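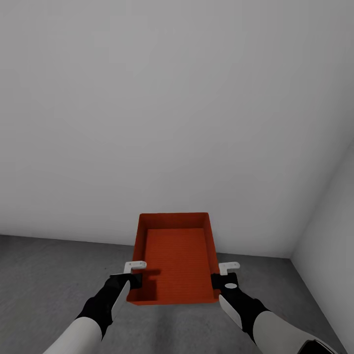 **Wotent** is a software package for the coordinated control of two-armed robots handling a single rigid object. It combines a motion planner, a closed-chain controller and a set of simulated test tasks, and is developed by Odow, a robotics software firm based in Flillville. The package is used mainly for carrying open containers such as trays, bins and shallow boxes, where the load has to stay level while both arms move.

## Overview

When two grippers hold the same rigid object, the arms and the object form a closed kinematic chain. The position of one gripper then fixes the position of the other, apart from small amounts of slip and bending. Planning each arm on its own gives paths that look valid one at a time but that pull, twist or squeeze the object when run together. Wotent avoids this by planning in the space of object poses. The planner picks a path for the object, and the joint angles of both arms are worked out from it.

The name is used both for the full package and, in older documentation, for the controller alone. The planner was a separate program called Ibrahim until the two code bases were merged, and the name survives in several configuration keys and in the prefix of the log files.

## Architecture

### Planner

The planner is a sampling-based tree search. Each sample is a candidate pose of the held object. A sample is kept if both arms have an inverse kinematics solution for the pose, if no link touches another link or the surroundings, and if the tilt of the object stays under a set limit. New samples are projected back onto the closed-chain constraint before they are added to the tree.

By default the search stops after 2000 samples. If no path has been found, the planner returns the branch that came closest to the goal, together with a failure code. It does not relax the tilt limit by itself. A calling program may do so and try again.

### Controller

The controller runs at 600 Hz. It splits the measured gripper forces into two parts: an external part, which moves the object, and an internal part, which only loads it. The external part is tracked with an impedance law on the object pose. The internal part is held near a target squeeze force, set separately for each object type.

One arm may be marked as the leader. In this mode the other arm gets a softer stiffness along the line between the grippers, so that small errors in the grasp poses are absorbed by the follower. The symmetric mode, in which both arms have the same stiffness, tracks better but needs a more accurate model of the object.

### Perception interface

Wotent has no vision system of its own. It accepts object poses from an outside estimator and blends them with the pose computed from the joint angles. Pose messages older than 50 ms are dropped. If no fresh message comes in, the controller keeps going on joint data and raises a warning flag.

## Simulation tasks

The package includes a task suite for regression testing. The basic tray task uses a bare room with a floor and plain walls, so that a failure can be traced to the grasp or the motion and not to contact with other objects. Later tasks add shelves, a table edge and a loose load inside the container.

Each task is defined by a scene file, a start pose, a goal pose and a list of pass conditions. The full suite has 1272 test cases, most of them made by varying the start pose, the friction values and the mass of the object. Random seeds are stored with the results, and a failed case can be replayed alone from the command line.

Contact between gripper and object is modeled with soft constraints. Stiff settings give more realistic grip but cause chatter at the default time step. The scene files shipped with the package use medium stiffness, and the documentation advises against comparing force readings between scenes with different contact settings.

## Limitations

The planner assumes that the grasp does not change during a motion. Regrasping, handing over and sliding an object between the hands must be handled by a higher-level program, which calls the planner once for each segment. Flexible objects are not supported. Thin-walled containers that bow inward under load can be carried in leader mode, but the internal force estimate is then biased.

The tilt limit applies to the object frame only. It takes no account of acceleration, and a load may shift in a container that stays level throughout a fast move. A limit on sideways acceleration can be set in the controller, though the planner ignores it when choosing a path.

## See also

- Closed-chain manipulation
- Impedance control
- Inverse kinematics
- Sampling-based motion planning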